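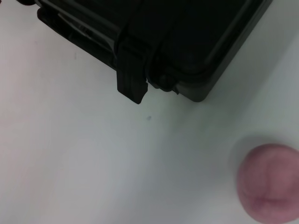
Padmavathi Naidu
I decided to learn the violin at 52. Several people asked me how it goes, so I will write it in small pieces, as I have time only between the rice and the dishes.

Padmavathi Naidu
First, the teacher. His name is Mr. Annamalai and he teaches in the room over the pharmacy. He has 12 students and I am the oldest by a very big distance. The next one after me is in high school and she is already preparing for an audition.

Padmavathi Naidu
My first lesson was in June. I believed I would play a small song that day. I did not play any song. I learned how to stand, how to hold the bow, and how to put my left shoulder down. My left shoulder does not want to go down. It is still up now, while I am typing.

Padmavathi Naidu
The bow hold is the hardest for me. The thumb should be bent and the little finger should be round, sitting on top. When I think of the thumb, the little finger becomes straight. When I think of the little finger, I forget the thumb and also I stop breathing.

Padmavathi Naidu
A trick which helped me: hold a pencil in the same way during TV. I did it through the full evening news and one cooking program. My husband asked if I am waiting to sign something.

Padmavathi Naidu
About renting or buying. I rented for the first 3 months from Netis, the music shop near the bus station. If you stop, you give it back and there is no sadness. They also let me change the size of the shoulder rest two times without paying.

Padmavathi Naidu
Somebody wrote to me that cheap rosin is the same as expensive rosin. I have tried two kinds and for my level I cannot hear any difference. What I can hear is too much rosin. It makes a dusty, rough sound, and you will clean white powder from the strings every day.

Padmavathi Naidu
Tuning. I was afraid of the pegs, so for some weeks I used only the fine tuners, until one was screwed to the bottom and could not move more. Mr. Annamalai loosened it and made me do the peg myself, slowly, pushing in a little while turning. The E string broke. He gave me another one and said, again.

Padmavathi Naidu
I have now small tapes on the fingerboard, like the children have. At the beginning I was ashamed of them. Then I tried one evening without them and my G major scale visited many other countries.

Padmavathi Naidu
I write my practice in a notebook. Until today the total is 3,558 minutes. It looks like a lot, but please divide it by the days and you will see it is not a heroic number. On some days it says only "5, tired."

Padmavathi Naidu
For the neighbors: I asked them before I began, and we agreed on no playing after eight. The lady downstairs says she does not mind the scales but she would like me to finish the songs. I always stop at the same difficult place and she is left waiting.

Padmavathi Naidu
The difficult place is in a little waltz from the Fondov book, second page. You must cross from the A string to the D string and back, with a slur. My arm moves too late, so I touch both strings together and it sounds like a door.

Padmavathi Naidu
What Mr. Annamalai told me about this: practice the crossing on open strings only, no left hand, very slow. Let the elbow go first and the hand comes after. I did it for one week. It is better on the way down. On the way up I still have the door.

Padmavathi Naidu
To the person who asked about sore fingertips — yes, in the beginning, but it passed. The neck is more serious. If your neck hurts, please stop and check the shoulder rest. I continued one time with the pain and then I could not look left for two days.

Padmavathi Naidu
In autumn there is a students' evening at the Prinik hall. I said no. Then the high school girl offered to play the second part with me, and I said I will think. We tried it once after the lesson. She counts very clearly with her head, so it is easy to follow her.

Padmavathi Naidu
Next lesson is on Monday. He wants the waltz with the repeat.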